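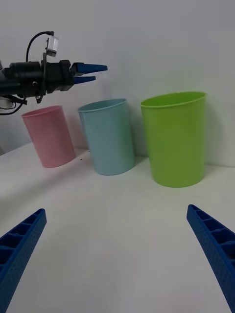

Two-arm cup cell: November check

1. Fingers. OK. I went over the ribs on all four blue fingers with a flashlight and bent each one by hand. No splits! The Feka spares can stay in the drawer.

2. Cables. Watch. The loop over the back of the gripper is fine, but I don't love the ones hanging underneath. Stanisława Lis wants a second tie there, and I agree.

3. Sensor bracket. OK. Snugged up one screw, maybe an eighth of a turn.

4. Tabletop. Needs a wipe. Little specks again — they're small, but they bug me, and they bug the wrist camera more.

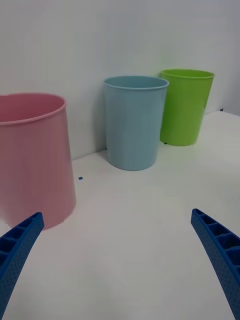
I also want the cups pulled forward a bit before the next run. Green likes to end up against the wall, and then a finger has to squeeze in behind it. Leave 34 mm if you can.

5. Cycle count. 117 left until the 2,000 service. Maja Piątek has the grease (the Hakorov tube, please, the other one goes stringy).

6. E-stop. Pressed it 10 times, both arms dropped out every time.

Open: item 2, item 4.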